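Notebook: Oravec spring echo, tape path and first vocal test

2024-11-03
Posted by Apolinar Figueroa
Filed under: Workshop notes / Home recording

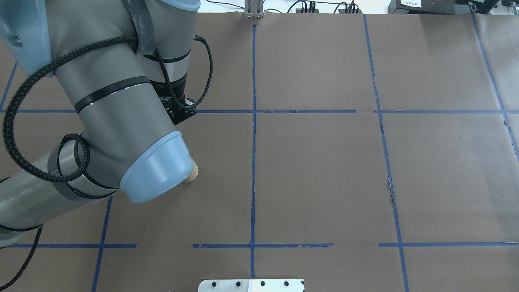 Back on the Runex two-track for the bedroom pop session. The dull sound on the left channel in October was the head and had nothing to do with the microphone, so I take back what I wrote about the Gustarel. Cleaned the head, guides and pinch roller, ran the 1000 Hz tone again and the two sides now match by ear. The meters still disagree slightly at the bottom of the scale. I left them. For the new labels on the reel boxes I want the plain brown of the paper on the tabletop, with pale blue for the song titles, the same sort of blue as the caps on the grey arm. Black lettering for the dates so we can read them on the shelf.

Vocal test next. Sang the first verse of "Sollix" three times, close to the mic, then a step back, then facing the curtain. The step back is the one to use. Close up, every S goes into the tape and comes out as a spit, and turning the treble down takes the breath out of the voice as well. Facing the curtain was too dead for this song but might suit the slow one.

Put the Oravec spring unit on the second take only. With the mix past halfway it rings on the low guitar notes, somewhere near the open A. Tried a folded towel under the case and it was a bit better. Moving it off the shelf with the speakers on it was a lot better. It should stay on the floor from now on, please don't put it back.

Doubled the chorus by singing it again. I tried the old trick of copying the track and sliding it late, and it sounded like a copy slid late. The real double is out of time in the second line, but I'd keep it. The harmony above it is flat on "morning" and needs doing again.

Drum machine: pattern 13 is the one with the soft kick. Pattern 2 has been overwritten, I don't know when. If anyone has the earlier version written down, put it in the back of this book.

Counter reads 2212 at the end of the last chorus. There is enough tape left for the outro but not for another full take, so wind on to the new reel before starting anything.

To do: harmony again, longer lead for the headphones, ask about the hum when the lamp is on. Rough mix is on the shared drive, vocals too loud.

Recent entries
Bass straight into the desk, with and without the box
Gustarel mic against the cheap one
Splicing the long intro
What we kept from the October demos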